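Início | Quartos | Reservas | Perguntas frequentes | Contacto

Perguntas frequentes da Casa Akudia

A que horas posso entrar no quarto?
A entrada é a partir das quatro da tarde. Se chega mais cedo, pode deixar as malas na recepção e passear pela vila.

O pequeno-almoço está incluído?
Sim, em todos os quartos. É servido até às 10 horas. Quem precisa de comer sem glúten deve avisar na véspera, por favor.

Aceitam animais?
Aceitamos cães pequenos, no máximo dois por quarto. Não podem ficar sozinhos durante a noite.
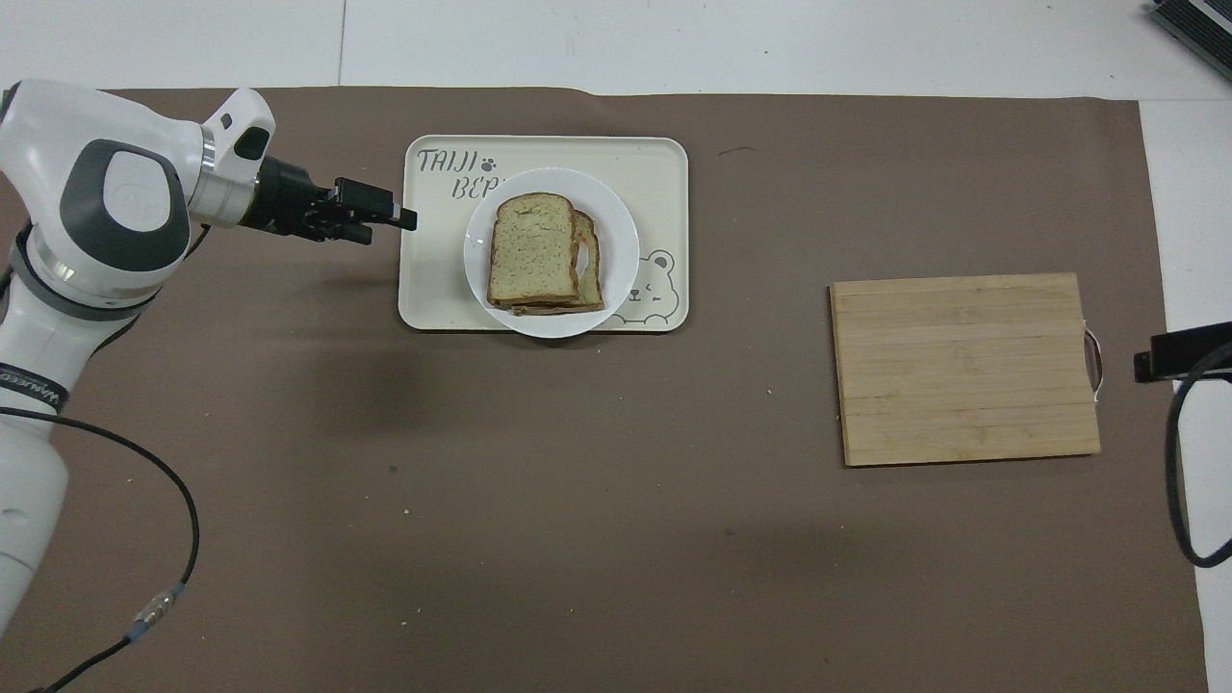
Posso cancelar a minha reserva?
Pode cancelar sem custo até dois dias antes da chegada. Depois deste prazo, cobramos a primeira noite. Para as reservas de setembro, quando temos a casa quase cheia, pedimos também um sinal, que descontamos na conta final.

Há estacionamento?
Temos lugares no pátio, mas não é possível reservá-los. Na rua de trás o estacionamento é gratuito.

Com quem devo falar se tenho um pedido especial?
Escreva à Solomiia Vasylenko pela página de contacto. Ela responde em português, inglês e ucraniano. Para grupos, o responsável é o Tamás Csizmadia.

Página actualizada em 25 de novembro de 2025.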